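How I finally sorted out the cable drawer (and you can too)

I put this off for so long that the drawer stopped shutting. Every lead I've owned since my first flat was in there, plus chargers for phones I gave away years ago, and whenever I needed one thing I'd pull and get the lot. So one wet afternoon in November I made a pot of tea, cleared a shelf and got on with it. It took me until teatime, but I've done it twice more for friends since then and it goes much quicker once you've got a system!

What you'll need

A clear surface in a pale colour if you've got one, so you can see what you're doing. A roll of hook-and-loop tape. Some masking tape and a pen that writes on it. A few shallow boxes with lids. And a bag for the stuff that's leaving the house.

I bought a fancy organiser first, the Lastutard one with all the little fold-out pockets, and I'd say save your money. The pockets were too small for anything thicker than a phone charger and I ended up sending it back. Old shoeboxes do the job.

Step 1: Unplug and tip it all out

Make sure nothing in the pile is still plugged in at the other end (I once spent ages wrestling with a lead that turned out to be attached to the printer). Then tip everything out in one go. Don't be tempted to fish out the easy ones and put the rest back, which is what I'd been doing for years.

Step 2: Loosen before you pull

My friend Eldana Ayele knits, and she taught me this one. When a ball of wool gets in a state she never tugs at it. She puts it down flat and gently teases it outwards from the middle until there's some air in it. Cables are just the same. Pulling on an end makes every loop close up tighter, and then you've got a proper knot where before you only had a mess.

So spread the pile with your fingertips, find the tightest bit and work on that first. Push slack into it from both sides.
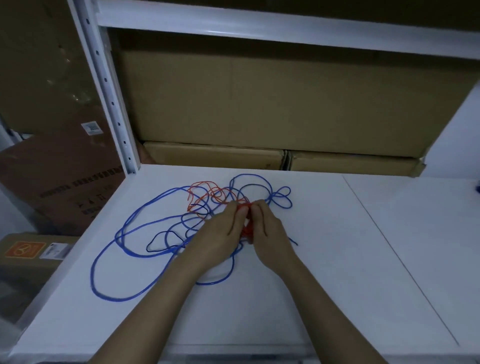

Once it's baggy, pick one end and follow it back through, passing it under and over until it's free. Ends with small plugs are the easiest to start with. Big chunky plugs catch on everything, so leave those where they are and bring the other end to them. If you get cross, go and do something else for ten minutes. I mean it, I broke the clip off a perfectly good network lead by losing my temper.

Step 3: Check each one over

Run every lead through your hand as it comes out. You're feeling for splits, kinks and places where the covering has gone sticky or hard. Look closely where the lead joins the plug, as that's usually where they go first. If there's any damage on a mains lead, don't tape it up and hope -- it goes in the leaving bag.

Step 4: Decide what stays

I kept one spare of each type and anything I could name a use for straight away. The rest went. There was a charger for a Tritero camera I sold before I moved house, and I still dithered over it! Our council tip takes cables with the small electricals, and plenty of places do, so have a look at what yours offers before you put them in the ordinary bin.

Step 5: Coil them properly

Don't wrap them round your elbow. It twists the wires inside, and that twist is half the reason they tangle again. Hold one end in your left hand and lay the loops in with your right, letting the cable fall the way it wants to. If it fights you, give it a little roll between finger and thumb as each loop goes on. Fasten with a strip of the hook-and-loop tape, snug but not tight.

Step 6: Label and box

A flag of masking tape near the plug, with what it's for and how long it is. I put the big extension leads in one box, chargers in another and everything for the telly in a third. The boxes live on the landing now -- and the drawer has tea towels in it.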